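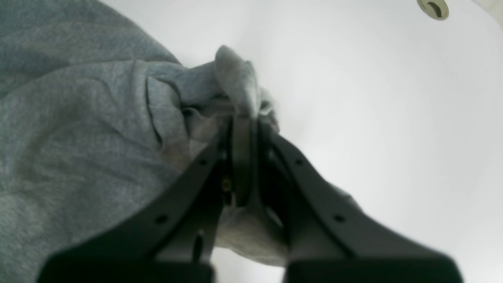 Grolline opens second casting hall at Lidport

22 August 2024

14 shares | 3 comments

Jewellery maker Grolline has brought a second casting hall into use at its Lidport works. The hall covers 600 square metres and houses vacuum casting for 9-carat and 18-carat gold, with platinum to follow in September once the induction furnace has been certified.

Ring mounts will be the main product. The current catalogue lists 1,478 mounts, of which 37 are new this season, including the Medrano range of four-claw and rub-over settings for oval stones. Finger sizes run from H to Z, and half sizes are cast to order.

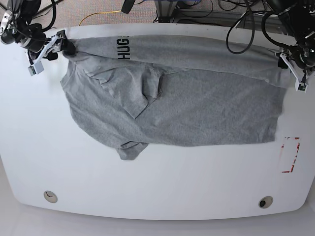
Grey T-shirt on a white table, held by two robot arms.

Wax patterns are supplied by Hemik under an existing contract. Trees are now limited to 23 pieces -- a lower figure than before, set after porosity was found in heavier shanks. Sprues are cut by hand and the scrap is refined on site.

Trade customers should note that the minimum order for plain mounts is unchanged. Lead times for platinum will be published with the next price list. Hallmarking is charged separately.

Comments (3)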